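Ticket 2389: green bangle marked "bead item" at check-in, bracelets coming back tangled
Opened in: Repairs and Restringing help desk
Product: Hedutholm jewelry tray, with the Tendon stretch cord kit
Status: Solved (see last update)

Original message

Hi there! I have two problems that might really be one problem, so I'm putting them in the same ticket and you can split them up if that's easier on your end.

I sort and restring bracelets for a little resale shop called Brosdale (it's mostly me at a table, to be fair). Back in October I bought your Hedutholm tray so the bracelets would stop sliding into each other between sorting and bagging. The tray itself is lovely, no complaints about the finish. But every time I carry it from the table to the shelf, the beaded ones creep over the dividers and I get a knot of elastic and charms at one end. The solid bangle just rolls straight over the top of everything like it owns the place.

Second thing: the stretch cord. I used the 0.7 from the Tendon kit on two bracelets and both of them went slack within a couple of weeks. You can see cord between the beads when you put them on. I tied a surgeon's knot like the leaflet says, with a dab of glue, and the knots are fine! It's the cord that has given up.

What I've tried so far:

Wiping the tray out with a damp cloth in case it was dusty and slippery. Slightly better for a day.
Tipping the tray a little toward me when I carry it. Worse.
Putting fewer pieces in each section. Helps, but then I need two trays.
Pre-stretching the cord before stringing. I did this on the second bracelet only, and it went slack too, just slower.

Reply from support

Thanks for the detail. Could you tell us what kinds of pieces you keep together, and what surface you sort on? Please also check the number printed on the end of the cord spool. We had some spools go out in the wrong sleeve.

My reply

Sure! I don't sort on the tray at all, I sort on a patterned cloth, orange and woven, with enough texture that beads stay where I put them. I lay each bracelet out as an open ring so I can look it over before it goes anywhere. The current lot is a pretty mixed bunch. There's a glossy green bangle, a dark red one with round see-through beads, a light blue one with big milky beads with a gold-colored charm beside it, and a smaller pastel one with irregular beads in white, mint, pink and beige.

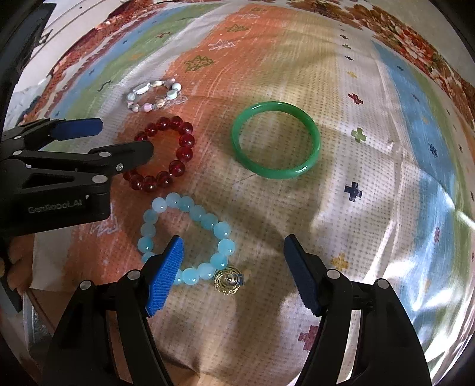

On the cloth I never have any trouble, and that's what got me wondering whether the tray bottom is simply too smooth for beads. I can nudge a bracelet with one finger on the cloth and it moves and then stops. Do the same thing in the tray and it skates off and takes its neighbor along.

As for the spool, well, you got me. The sleeve says 0.7 and the end of the spool says 0.5. I must have looked at that sleeve every evening for two weeks and never once turned the spool over. So that explains the cord, I think? The blue beads are heavy for something that thin.

One more question while I'm here. Is it okay to keep the bangle with the strung ones? I've been doing it to save space but I do worry about it knocking against the beads.

Reply from support

That is the wrong spool, sorry about that. A replacement is on its way and you can keep the thin one for seed beads. For the tray, try lining each section with a piece of the same kind of cloth you sort on, cut slightly large so the edges turn up. We would keep the bangle by itself.

Update, November 3, 2024

Okay, good news on both!

I cut up an old cotton napkin (the woven one stays on the table, I'm not sacrificing that) and lined three sections. I left the fourth bare so I'd have something to compare. I walked the tray to the shelf and back a bunch of times, and the lined sections stayed put. In the bare one the pastel bracelet had gone up the side again. The fourth section is now lined too.

The bangle has moved into a Khunthong ring dish I had in a drawer, and it fits with a bit of room to spare.

The new cord came and the number on the end matches the sleeve this time, I checked before I even took my coat off. I restrung both of the slack bracelets with it. They feel much firmer, though I'd like to give them a few weeks before I swear to anything. You can mark this one solved and I'll open a new ticket if they loosen up again.

Oh, and could you please put the spool number thing in the leaflet? A line near the top would do it.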